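Limpar vidros curvos sem produtos milagrosos

Desconfio de qualquer spray que prometa «zero marcas». Testei 3 e voltei à água com vinagre.
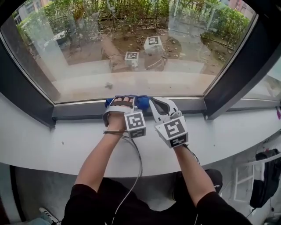

Passo 1: Preparar a mistura
Uma colher de vinagre branco por litro de água morna. Há quem junte detergente; a mim só me deixou película.

Passo 2: Passar o pano
De cima para baixo, seguindo a curva. O rodo rígido que a Tretumard vende para isto falha nos cantos.

Passo 3: Secar
Microfibra limpa, sem sol direto. Jornal? Nunca vi diferença.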